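Search the board Go Advanced search

Posham Hand Papermakers Board > Fiber and Furnish > Recycled board: coatings, foil and wet strength
Last updated: Sep 5, 2024

slowcouch
I have been making sheets from office waste for two years and would like to move to packaging board, mainly for the longer fiber. My first batch was cereal carton and shoebox lid, soaked overnight in cold water, then run in a kitchen blender at 109 g dry board per load. The sheets came off the mold well enough but dried with hard flakes in them, between a pinhead and a lentil in size. Under a hand lens the flakes look like undispersed board with a shiny face. Is this a soak problem, a beating problem, or a sorting problem?

kettle_and_deckle
Sorting first, then soak. Shiny-faced flakes are nearly always coated plies that never let water in. Water enters board at the cut edge and through uncoated faces. If one face is clay coated and varnished, the sheet wets from the back and the edges only. Tear to postage-stamp size before soaking and give it 24 hours. Tear, don't cut. A torn edge is feathered and takes water much faster.

Tobacco cartons, cosmetics boxes and anything with hot-stamped foil I keep in a separate bin. The foil layer is very thin and breaks into glitter in the beater. It will not screen out and it shows on both sides of the finished sheet. 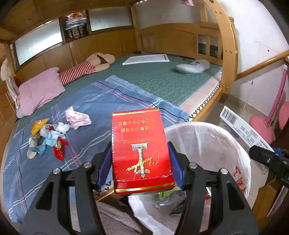
Red carton with gold foil bands at both ends. Goes in the foil bin.

M_Orrock
I would disagree with the separate bin as a blanket rule. Foil stamping usually covers a small share of the panel. Cut off the stamped areas and the rest is ordinary folding board. The part that gives me trouble is a heavy solid ink, red above all. It sits as a film on top of the coating and comes off in curls.

kettle_and_deckle
Small share on some, whole panel on others. You also have metallized board, where what looks like printed color is transparent ink over a metal layer. Scrape a corner with a blade. If you see silver under the color, no amount of trimming will help. Agree about reds, although I have had dark greens behave just as badly.

M_Orrock
The blade test is fair. I retract "small share" for anything metallized.

slowcouch
Thanks. I went back through the pile and the shoebox lid is the culprit, or most of it. Scraped it and the film lifts in one piece. Next question: hot water or cold? And does washing soda do anything useful here? I have seen it recommended and also seen it called a waste of time.

ataahua.b
Warm helps, within limits. I soak at 50 C in an insulated bucket and let it fall to room temperature on its own. Going hotter softens hot-melt glue from the carton seams, and once that is smeared through the pulp you will be picking stickies off your felts for weeks. Cut the glued seams off dry, before anything gets wet.

Washing soda swells the fiber and loosens some inks. It also yellows groundwood, so check what the middle ply is. Gray or brown middle, no concern. Cream middle, do a small test first. Rinse until the drain water stops feeling slippery.

– Ataahua Bright

pressfelt
Soda is a waste of time for coated board. The coating is the barrier and soda does nothing to a cured varnish. Mechanical action is what breaks it up. I run a Nukow bench beater with the roll held high for the first pass, then lowered in steps. Flakes are gone by the third pass.

ataahua.b
Gone, or cut small enough that you no longer see them? Those are different results. Hold a dried sheet up to a window. Mine, beaten long on the same kind of furnish, showed a haze of fine specks that I had missed by reflected light. Beating hard to reduce contaminants also shortens the fiber, and fiber length was the reason for using board in the first place.

pressfelt
Held one up. There are specks. Fewer than I expected but they are there. I would still rather have that than flakes.

kettle_and_deckle
A flat slotted screen ahead of the last pass would solve that for both of you. Trevaskis used to sell a small one that fits over a utility sink. Mine is homemade from a stainless strainer panel and it works, slowly.

gsm_or_bust
Has anyone here had success with drink cups? The base stock is supposed to be very good fiber, bleached softwood kraft for the most part, and I can collect as many as I want from work. I put 700 ml of water and a couple of torn cups in the blender and got plastic ribbons wound on the blade.

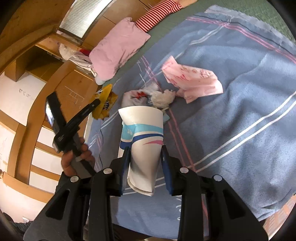 Paper cup, white with a light-blue band and a navy stripe. The wall holds a crease.

M_Orrock
The ribbons are the liner, and ribbons are what you want. Most hot cups are extruded polyethylene on the inside face. Some newer ones use a water-based dispersion coating, which breaks into small particles and is harder to separate by hand. With a PE liner, do not blend at all at first. Slit the cup down the seam, discard the base ring, soak the wall and then rub it between your palms under water. The fiber rolls off and the film stays in one sheet.

gsm_or_bust
How long a soak? Mine went overnight and the wall still tore like card.

M_Orrock
Longer than carton. Cup stock is hard sized so that the raw edge does not wick, and some grades have wet-strength resin as well. Try two days in warm water with soda. This is one case where I would use it. Score the outer face with a wire brush to give the water a way in.

pressfelt
Fine, soda for cups. Not for cartons.

kettle_and_deckle
One caution about printed cups. The outside ink is generally thin, but strong blues will tint a small batch. Keep the printed walls for a colored furnish, or blend them with the unprinted ones in a fixed ratio and write it down.

slowcouch
Second batch report. Seams off, film-faced board removed, torn, warm soak, no soda, two short blender runs with a rest between. Flakes are down to one or two per sheet and those lift out with tweezers while the sheet is on the felt. Color is a flat gray-brown. Drainage is slower than with office waste, and I assume that is clay from the coating.

ataahua.b
Clay, yes, plus fines. Wash the pulp in a paint strainer bag until the runoff clears and it will drain faster. You will lose some weight. I measured the loss last February on a load of Dratwood folding board but cannot find the notebook, so I will not guess at the number.

gsm_or_bust
Cups are in the bucket. Will post when they come out.

Contact the moderators | Copyright Posham Hand Papermakers Board | Back to top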